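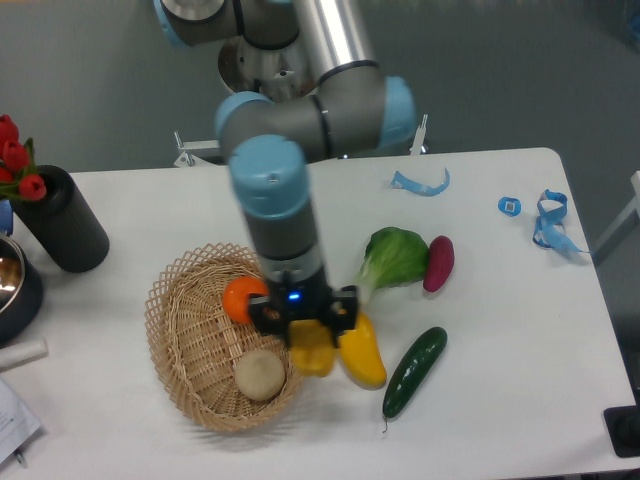

An afternoon at the Ornport open day

I had been meaning to go to the open day at Ornport for years, and this time my sister-in-law Araceli finally talked me into it. She goes for the cake. I went for the room upstairs where they set out the market table, because I teach four-year-olds and I'm always on the lookout for things to put in our pretend shop (our own vegetables have been chewed beyond recognition).

We got there just after lunch on 21/10/2020 and the line for coats was already down the stairs! Rodrigo Vidal was handing out paper maps at the door and he told us to start at the top and work our way down, which was good advice, even if Araceli ignored it and went straight to the cafe. So I climbed up to the market room by myself.

I'm a sucker for a good basket, and I fell for theirs right away. It's a light tan wicker one with an open weave and a scalloped rim, the kind my grandmother kept bread in. I've looked for one like it at every flea market between Bidinora and the coast and all I ever find is plastic. There was something round and orange in it, up near the rim, and more produce was set out on the white table beside it - a cucumber, something yellow, leafy greens, and a magenta-red thing that I decided was a radish and Araceli later insisted was a sweet potato. We argued about it all the way home and I still say radish.

What I liked was how little there was on the table. At school I tend to pile everything in at once, thirty carrots and a mountain of plastic eggs, and then the kids just tip the lot on the floor and walk off. With a small handful of things in good strong colors you want to pick each one up and decide where it goes. I'm going to try it in November with our Lakard shelf, which has been a disaster since the day we put it together.

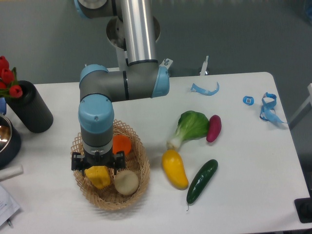

I got talking to Montserrat Sepúlveda, who looks after the play materials, and she was lovely about all my questions. She likes mixing sizes and shapes so that packing a basket takes a bit of thought. Long things along the side, round things in the gaps. She also told me she washes toy food in a mesh bag in the sink and lays it on a towel overnight, and I have already copied that. I asked where I could buy a basket and she wrote down Mateos for me, a little shop behind the bus station. Closed when we got there, of course. I'll go back.

Downstairs there was a talk by Roswitha Schmieder on old grocery counters. I only caught the second half but she had wonderful stories about her aunt weighing out lentils, and she passed around a brass scoop that was much heavier than I expected. The cake was walnut and there were exactly two slices left by the time I reached the cafe, both of them in front of Araceli. She gave me one - eventually.

If you go, bring a sweater, as the stairwell is freezing, and leave the car at home. We parked so far away that I got my steps in for the whole week. The market room is on the top floor, second door on the left, and there's a bench in the hallway where you can wait if it's full.

Contact | Copyright: all text and photos belong to the author | Back to top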